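Sorting out the bags in the kitchen this month. Short thread, mostly for my own benefit.

First job was getting them all out of the cupboard under the stairs. Carriers, canvas ones, two cool bags and a rucksack with a broken zip. The rucksack has gone in the bin.

The rule I've settled on is that a bag has to do a full shop without the handles digging in. I walk back from the Mellor shop, uphill, so I notice.

Carriers that still had a bit of life in them went to Jade Furnival at number 46. She uses them for the allotment and had asked.

The canvas totes took longer. Most came free with something and the Kostden one has never held more than a newspaper. It's now got the clothes pegs in it and hangs by the back door.

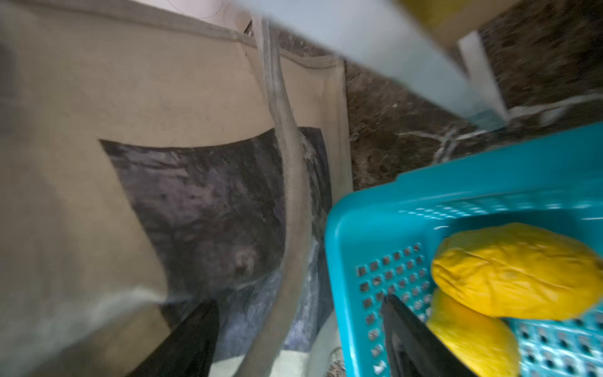 The big beige one stays. It stands up well enough on the worktop while I unpack and the straps are long enough to go over a winter coat.

Washing them: cool wash, inside out if there's a print on the front, no tumble dryer. I put one through at 60 last February and it came out fit for a child.

Line drying is best. If it's raining I peg them over the bath by the bottom hem and they don't get a crease across the middle.

For marks on the canvas I use a bit of washing-up liquid and an old nailbrush before it goes in. Works on most things. Didn't work on beetroot.

Fruit gets unpacked first now and goes straight in the basket. I used to leave it till last and find a pear at the bottom of the bag days later.

Lionel Lambert asked where I keep them all. One hook inside the cupboard door, folded in half over it. The one in use lives on the worktop until it's empty, then back on the hook.

Bread still goes in its own bag. Tried it on top of the tins and it slid down the side before I'd got to the crossing.

Cupboard under the stairs is next. There are 12 jam jars in there without lids and I'd like to know where the lids went.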